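Tipoki stovetop coffee roaster: one winter of smoke, chaff and very good coffee

I should say first that I bought this myself, with my own money, after a fairly long sulk about the price of coffee beans. My usual bag had gone up again and I was standing in the kitchen at six in the morning doing sums on the back of an envelope, as you do, and by the time the kettle had boiled I'd decided I was going to roast my own. I'd had a go in a frying pan years ago and it was a disaster (half burnt, half tasting of lawn), so this time I wanted something made for the job.

The Tipoki is a hand-cranked drum that sits over a gas ring. You put green beans in, you turn the handle, you keep turning the handle, and when they're as dark as you like you tip them out. There's no motor and no timer, and there's a thermometer on the front that I'll come back to because I have Feelings about it. I've had mine since October and it has been used most weeks, so this is a proper review and not one of those written the afternoon the box arrived.

First, the box. It turned up well packed, with the drum wrapped in brown paper and the legs in a separate little bag, and putting it together took me the length of a radio play. The instructions are four drawings and a paragraph. The paragraph tells you to do an empty roast before the first real one to burn off the oil from the factory, and please, please do this with the back door open. I didn't. The smell was something like a hot bicycle and it was still in the curtains the following evening.

Now, what it's like to use. My routine goes like this. Windows open, extractor on, phone off the hook so to speak. I weigh out my beans, get the drum hot over a medium flame, pour the beans in through the little hatch, shut the hatch and start cranking. A nice easy pace, a bit slower than you'd turn a pepper mill. For the first few minutes very little happens. The beans go from green to a sort of straw colour and the kitchen smells of damp hay. Then it's toast, then it's something nearer to biscuits, and then you get first crack, which is the moment the beans start popping. It's a lovely sound! Like somebody stepping on twigs in the next room.

From there you're paying attention. I like a medium roast, so I give it another minute and a bit after the cracking gets going and then tip the lot into a metal colander and shake it about on the back step until it stops steaming. Leave it too long and you reach second crack, which is quieter and faster, and the whole thing can run away from you. I've lost two batches that way, both times because I'd gone to answer the door. You can't leave it. If you have toddlers, or a chatty neighbour, roast after bedtime.

The drum itself is the best thing about it. It has little vanes inside that lift the beans and drop them again, so they colour very evenly, far better than I ever managed in the pan. My sister-in-law Lucyna Ostrowski has the Kellar electric one, the sort with a fan that blows hot air through the beans, and we did a side-by-side one afternoon with the same green beans from the same sack. Hers was done sooner and was a shade more even, I'll give her that. Mine tasted rounder and had more of that dark sugar thing going on. Hers was sharper and brighter. She preferred hers and I preferred mine, and we've agreed to leave it there for the sake of the family.

The Kellar does make a racket, though. You have to shout over it, and you can't hear the crack at all unless you put your ear nearly on the lid. The Tipoki only makes the shushing noise of the beans going round, a bit like rain, and you can hear everything you need to. I've come to find it very soothing. I put a cricket commentary on and turn the handle and I'm perfectly happy.

Right, the thermometer. It's a small dial on the front plate and it's measuring the temperature of the front plate, as far as I can tell, and the front plate has opinions of its own. On a windy day with the window open it reads low. If you've just done a batch it reads high for ages. I watched it religiously for my first few roasts and they were all over the place, and then I taped a bit of card over it and went by smell and sound and things got better straight away. If you're the sort who likes to keep a log and plot a curve, you will be annoyed by this and you should probably look at the Stirnov, which has a proper probe that goes in among the beans. It also costs nearly twice as much and looks like something out of a dentist's.

Chaff is the other thing. Green beans have a papery skin that comes off as they roast, and it has to go somewhere. In the Tipoki it's meant to fall through the holes into a tray underneath. Some of it does. The rest goes on the hob, on the worktop, in the toaster and, one memorable evening, in the butter. I now roast with an old baking sheet either side of the ring and sweep up afterwards, and I tip the beans from one colander to another outside so the breeze takes what's left. Wash the tray after every batch, too. Old chaff will catch light if you let it build up, and it goes up like tissue paper.

The handle gets warm. It's wood, so it doesn't get properly hot, but by the second batch I'm using a tea towel. And the hatch has a fiddly little catch that you have to undo with the drum upside down over the colander, at exactly the point when you're in a hurry and everything is roasting hot. I've got the knack of it now. My first attempt put a good cupful of beans behind the cooker, where I expect they still are.
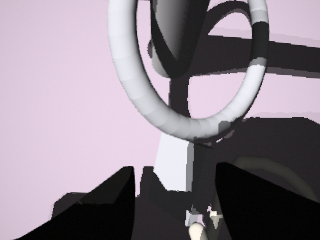
Cleaning is easy enough otherwise. A dry brush inside the drum once it's cold, a wipe round the outside, and every so often I take the end plate off (four screws) and get into the corners with an old toothbrush. Don't put it in the dishwasher. The booklet says so and I believe it, and the axle wants a tiny drop of food-safe oil now and then or it starts to squeak.

On the beans. I've been getting mine from a little importer called Nemmont, and if you're starting out I'd say buy one of their mixed boxes and muck about before you commit to a big sack. The Brazilian ones are very forgiving. The Ethiopian ones are gorgeous but small and quick, and they'll go from perfect to overdone while you're blowing your nose. Green beans keep for months somewhere cool and dry, so there's no rush to get through them, and that's a good part of the saving. After roasting I leave mine overnight in a jar with the lid resting on top, and they're at their best on the third or fourth day. I did try drinking some straight away and it was oddly flat and a bit grassy, so do be patient.

Has it saved me money? A bit. Green coffee is a good deal cheaper than roasted, even allowing for the weight you lose in the drum. I worked it out with my friend Prasanna Thambiah, who is better at sums than I am, and he reckoned the roaster would pay for itself after almost 50 batches at the rate we drink the stuff. That's assuming I don't count the gas, or my time, or the two lost batches, or the second grinder I bought because the first one suddenly didn't seem good enough. So let's call it a hobby that gives something back.

A few smaller niggles while I'm at it. The legs are a touch too wide for my smallest gas ring, so it has to go on the big one turned right down. It won't work on induction at all and the website ought to say so in larger letters. The capacity is modest, enough to keep two keen drinkers going for the best part of a week, and if you overfill it to save time you get a patchy roast, I promise you, I've tried it more than once. And the tray rattles. A folded bit of foil under one corner sorts that out.

Would I buy it again? Yes, I would. I'd have liked a better catch and I'd happily do without the thermometer altogether if they knocked a few pounds off. But the coffee is lovely, it's all metal and wood with very little to go wrong, and I've not had a bag from the supermarket since the clocks went back. If you want to press a button and walk off, get the Kellar like Lucyna's. If you don't mind standing at the cooker with a tea towel over your shoulder, have a look at this one. Mine is going out on the camping stove in the garden as soon as the weather turns, mainly so the butter stays clean.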